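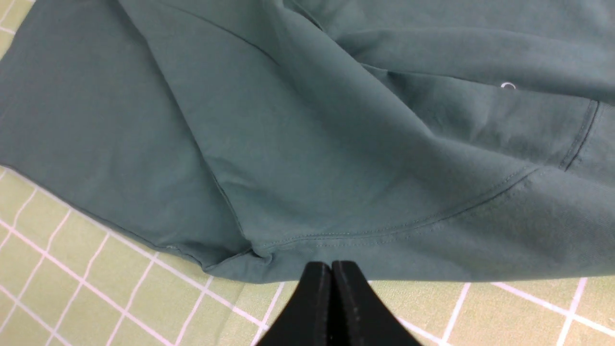
衣替えの季節がやってきました!わたし、この作業が一年でいちばん好きかもしれません。春は4月の終わりにばたばたと済ませてしまったので、秋こそはじっくりやるぞと前から決めていて、土曜の朝からテーブルを片づけて服の山を積み上げました。うちのたたみ台は、白い細い線が格子に入った薄緑のテーブルクロスをかけた食卓です。この格子がほんとうに便利で、裾を線に合わせるだけで、まっすぐかどうかがひと目でわかるんですよ。くすんだ青緑の服なんて、広げるとクロスと色がなじんで、それだけでちょっとうれしくなります。まだしわだらけで、ひだがあっちにもこっちにも寄っているんですけどね。

さて、厚手の綿の服のたたみ方です。ずっと自己流でやってきたのですが、去年、友人のMireille Bataineh(ミレイユさん)に教わってからすっかり変わりました。まず、いきなり折らない。台の上にふわっと置いたら、手のひらで真ん中から外へ、空気を押し出すようにならします。ここで一分かけるかどうかで仕上がりがぜんぜん違う!わたしはせっかちなので、つい袖からつかんでしまうのですが、そうするとたいてい中で身頃がねじれています。

ならすときに頼りにするのが縫い目です。布の真ん中あたりは目印がなくて迷子になりますが、縫い目はちゃんと道案内をしてくれます。曲線の縫い目は無理にまっすぐにしようとしないこと。引っぱると周りの布がぷくぷく波打って、かえってしわが増えます。曲がったまま、そっと置いてあげるくらいでちょうどいいです。二本並んだステッチのところは厚みがあるので、折り線に重ならないように少しずらします。重なるとそこだけ山になって、引き出しの中で隣の服まで傾いてくるんですよね……。

たたむ幅は、引き出しに合わせてうちでは全部そろえています。使っているのはPrarsideの引き出しケース。一段2000円で、最初は高いかなと迷ったものの、滑りがなめらかで毎朝気持ちがいい。立てて入れると一段に厚手のものが7枚、ぴったり収まります。8枚目を押し込むと閉まらなくなるので、7枚で打ち止め。あふれたぶんは着ているかどうかを考え直すことにしました。

それから今回のお楽しみ、色順に並べる!白、生成り、薄い緑、青緑、紺、と手前から奥へ濃くしていきます。緑と青の間って、服を並べてみると思いのほか幅が広いんです。同じ一枚でも、日の当たるほうは明るい海の色で、ひだの陰になると深い青緑に沈んで見えたりして、どちらの色で並べたらいいのかしばらく悩みました。結局、窓ぎわで広げて、明るいほうの色で決めています。

夏物のほうは、よく乾いたのを確かめてから布の袋へ。袋の口には中身を書いた札を下げました。去年は書かずにしまって、4月に全部ひっくり返すはめになったので、今年は字も大きめです。襟つき、麻、部屋着、と三つに分けてあります。

お昼を食べるのも忘れて続けていたら、気づくと午後もだいぶ過ぎていました。残りは押し入れの上の段、マフラーと帽子の箱です。あそこは開けるのにちょっと勇気がいるので、来週にまわします。ミレイユさんからは、マフラーは丸めずに三つ折り、ともう先に釘を刺されています。丸めるほうがかわいいと思うんだけどなあ。

2018-10-13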